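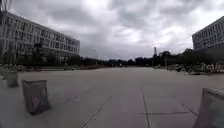 Open paved plaza between two large, many-windowed buildings, overcast sky, tree line at the far end.

How to survey and log the surface condition of a large paved plaza

Last updated January 4, 2019

This page sets out a method for inspecting a large paved area on foot and recording the results so that a second person can find every defect again without help. It was written for slab paving with open access on most sides. It will also work on unit pavers, but the log gets long and the grid should be made smaller.

The method covers surface condition only. Sub-base failure, drainage capacity and load rating need a different kind of inspection and, in most cases, an engineer.

What you need

Steel tape, 30 m or longer
Straightedge, 2 m, checked for bow before use
Tapered gauge or feeler wedge, marked in millimetres
Chalk, two colours
Clipboard, log sheets and a base plan at 1:200
Camera or phone
High-visibility vest if service vehicles use the plaza

The base plan does not have to be a proper survey drawing. A print from the municipal map service is good enough if it can be scaled. Check one long dimension with the tape before trusting it. On the Arnach forecourt the printed plan was out by 6 m along the long side, and the first set of logs had to be redrawn.

Choosing the conditions

Pick a day with full cloud cover. Direct sun on pale concrete produces glare at low angles, and hairline cracks disappear into it. Under flat light the whole surface reads at the same brightness, and photographs taken in the morning can be compared with those taken in the afternoon. The exception is trip lips, which are easier to spot in raking light. If lips are the main concern, make a second pass early or late on a clear day.

Do not start in rain. Light rain the night before is useful, as slabs dry before joints and standing water marks the low spots. Record the time of the last rainfall if it is known.

Setting out the grid

1. Choose a baseline. The face of a long building is the usual choice, but check that it can be reached at ground level. Where planting runs along the foot of the wall, use the paving edge and measure the offset to the wall at both ends.

2. Mark the zero point in chalk at one end of the baseline. Tie it to two fixed features with taped distances. Building corners and lamp posts are suitable. Trees are not, and neither are bins or benches, which get moved.

3. Run the tape along the baseline and chalk a tick at every 10 m. Letter the ticks from A.

4. At each end of the baseline, set out a right angle with the 3-4-5 method and run a second line across the plaza. Tick these at 10 m and number the ticks from 1.

5. Check the diagonals. On a true rectangle they will match. If they differ by more than 100 mm, reset the right angles before going further.

Where the slab joints run parallel to the baseline, the grid can be taken off the joints instead. Measure ten slabs together, joints included, and divide. Do not measure one slab and multiply — the joint width is lost and the error grows across the site.

Walking the cells

Walk each cell in strips 2 m wide, up one and back down the next. Finish a cell before entering the following one. Look at the ground three or four paces ahead and slow down at each cross joint.

Use these codes on the log sheet:

CR: crack, any width
SP: spall or broken arris
LP: lip between adjoining slabs
RK: rocking slab
JT: joint material missing or below the surface
ST: stain
PD: ponding or evidence of it
VG: growth in joints

Each entry takes the cell reference, the code, a size in millimetres and a photo number. An entry such as "D4, LP, 6, photo 31" is complete. Words like "bad" or "minor" should be kept out of the log. Severity is assigned later, at the desk, with all the entries side by side.

Measuring a lip

Lay the straightedge on the higher slab so that it projects over the joint. Hold it flat with one foot. Slide the wedge under the projecting end, tight against the joint, and read it at the point of contact. Take three readings along the joint and log the highest.

Chalk the lip in the second colour if it exceeds the limit set by the property owner. Limits vary between sites and between jurisdictions, so get the figure in writing before the visit.

Photographs

Take one general view from each end of the plaza before any detail shots. Stand on the centre line and hold the camera level, with the far boundary of the paving in view. These views carry no measurements, but they fix the weather, the light and the general state of the surface on the day.

For detail shots, point the camera straight down where possible and include a scale. Write the cell reference in chalk beside the defect so that it appears in the picture. File numbers get changed during transfer and should not be the only link to the log.

Edges and planting

Paving next to trees needs a separate pass. Roots lift slabs gradually and the rise may be spread over several joints, each one under the limit. Lay the straightedge across the slabs at right angles to the planting edge and log any gap under it as LP, with the note "edge".

Leaf litter collects along these edges and hides joints. Sweep it back before inspecting.

Writing up

Transfer the entries to the base plan the same day, one symbol per code. Clusters will show up once the plan is filled in. A line of RK entries across several cells often follows a service trench, and the utility drawings should be pulled before any slab is lifted.

Keep the paper sheets. Repeat the survey each April, after the last hard frost, using the same baseline and zero point.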